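Drelleo Motion Planner: a long look after a summer of cable assembly

6 min read
Last updated: August

I came to Drelleo the way I suspect most people do, which is by being thoroughly fed up with something else. Our old planner was free, well loved and perfectly good at getting an arm from one side of a bench to the other, and then it would get within a few centimetres of a fixture and lose its nerve. We spent a good part of the spring writing little scripts to coax it through the final approach, and by the end there were more scripts than planner. So when Naa Laryea suggested we take out a trial licence, I said yes before she'd finished the sentence (she'll tell you I said yes before she'd started it).

Installation first, as that's where so many of these things fall down. It took me an afternoon, most of which went on one missing library and a cup of tea. The importer took our arm model without complaint and our gripper model with quite a lot of complaint, mainly over the finger linkages, which it wanted described as one moving part. I gave in and simplified them. The collision shapes it then made for the fingers were on the generous side, and you'll want to trim them by hand if you work anywhere near cables or connectors.

Once that was done, though, what a pleasure! You give it a start, a goal and a list of things it may touch, and it comes back with a path you can scrub through like a film. I ran the same approach into our assembly fixture 2000 times in simulation with small random shifts in where the fixture sat, and the planner gave up on 4 of them. My old setup would have sulked far more often than that. The paths are tidy too — none of those great swooping detours where the elbow goes off to admire the ceiling.

Most of my testing has been on the last few centimetres above the fixture, with the gripper pointing straight down and the blue cables looping along one side of the housing. Cables are where I'd hoped for a bit more. Drelleo treats them as stiff shapes unless you buy the Skillance add-on, and even then you only get a sort of padded envelope that the arm politely keeps out of.
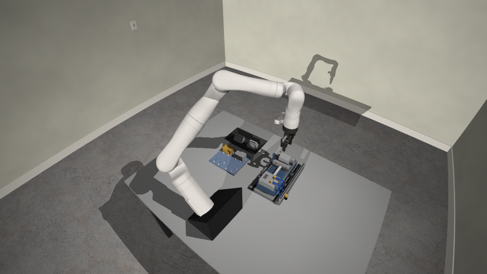
Ankrah wrote to me after reading an early draft and disagreed quite firmly on the cables, saying that the padded envelope is the right choice for planning, that proper cable physics belongs in the controller, and that anyone who wants both in one place will end up waiting ages for every path. It's a fair argument and I've gone back and forth on it since. I still think a person paying for an add-on might expect the envelope to move when the cable does.

Planning time is decent. On my rather elderly desktop a typical approach takes 800 milliseconds, and going round the back of something tall takes longer, which I don't mind in the least when I'm working offline. If you need to replan while the arm is moving you'll want a better machine than mine, or you could look at Zollness, which I found quicker but a good deal fussier about its settings files.

The perception side I can only half review. There's a panel that takes a point cloud and lines it up with your fixture model, and in simulation it behaves beautifully, as these things always do. Try it with your own sensor before you commit. The manual has 2 pages on it and one of those is a list of keyboard shortcuts.

Small grumbles, then. Undo doesn't cover changes to the collision list, so save often. The error messages are written for whoever wrote the code. And I do wish the named poses could be put in folders, because mine have become a very long list full of things called "above_block_new_new".

Would I buy it? We have done, for one seat to begin with, and Naa has already started muttering about a second. If your work is mostly picking things up off an open table you can save your money and stay with the free tools. For tight work over a crowded fixture I've been very happy with it, and I shall write again once we've had the autumn release on for a while.

17 comments
42 shares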